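Condensation inside stacked storage bins in an unheated outbuilding

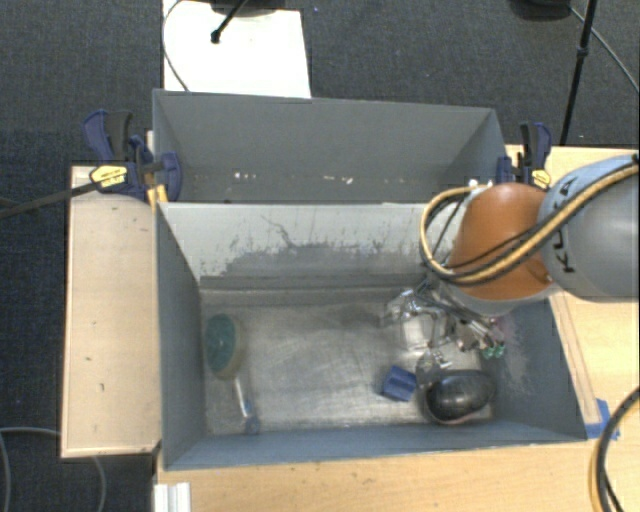 Posted by Conall Ó Néill, 23 Sep 2023

I keep paper records in lidded plastic bins in a block-built outbuilding at Cimside. There is no heating. The floor is a concrete slab with carpet over it. Last January the undersides of the lids were wet and the top folders had gone soft. Each bin holds up to 375 sheets in card folders. Would drilling vent holes help, or should I seal the bins better? I have one socket available.

Bláthnaid Lynch

Do not drill. The water on the lid comes from air and paper already inside the bin. Paper stored at room humidity holds a fair amount of moisture, and when the lid cools overnight it drops below the dew point of the air beneath it. Vent holes let in the outbuilding air, which in winter is close to saturated.

Dry the folders indoors for a fortnight with the lids off. Pack them on a dry day, add silica gel, and close the lids on a foam gasket. Weigh one gel bag before it goes in and write the weight on it. When it has gained a fifth, dry the lot in a low oven, if the bags are rated for it. Keep the bins off the slab on battens and leave a hand's width between them and the outside wall.

If you use the socket, use it for a desiccant dehumidifier. Compressor types ice up in a cold room and do very little.

Mac Suibhne

Had the same. Moved everything into the house.

Ridel

Agree on the gasket. Check the slab first: lift a corner of the carpet, tape down a square of clear polythene on all four sides and leave it for 2 days. Droplets under the sheet mean moisture is coming up through the concrete, and the carpet will hold it. Lift the carpet before spending money on anything else.

Comments

Memomano: What width of foam? My lids won't latch over 6 mm.

Bláthnaid Lynch: 3 mm closed cell. Open cell soaks water up.

Conall Ó Néill: Polythene test done, droplets on the underside. Carpet is coming up.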